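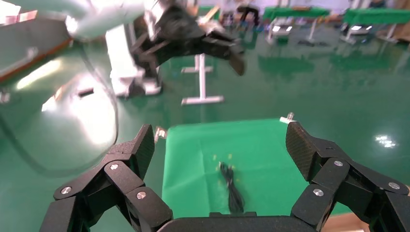 Chapter 2
Fibres, Yarns and Fabrics

By the end of this chapter you should be able to:
explain the difference between a fibre, a yarn and a fabric
name the main natural and manufactured fibres
describe how weaving and knitting give cloth different properties

Every piece of cloth begins as fibre. A single cotton fibre is too short and too weak to be of use alone, but when many are drawn out and twisted together they grip one another and form a yarn. Yarns are then woven or knitted into fabric.

Natural fibres come from plants, such as cotton and flax, or from animals, such as sheep and silkworms. Manufactured fibres are made by forcing a liquid through fine holes so that it sets in long threads. Polyester and nylon are both made this way.

Many fabrics are blends. A shirt labelled 65% polyester, 35% cotton creases less than pure cotton and dries faster, although it takes up less moisture from the skin.

Case study: the Prorham mill

Sơn Sầm runs the finishing room at a small weaving mill in Prorham. The mill makes tea towels and aprons, and its largest order is for 2,000 towels, delivered each July. Cloth straight from the loom is stiff – it still carries the starch that protected the yarns during weaving – and has to be washed before it is dyed or cut.

Before you read on

Find 2 items of clothing at home and copy down the fibre content from each label. Keep your notes, as you will need them for the burning and absorbency tests on page 31.

2.1 Plant fibres

Cotton grows around the seeds of the cotton plant, inside a pod called a boll. When the boll is ripe it splits open and the fibres dry in the air.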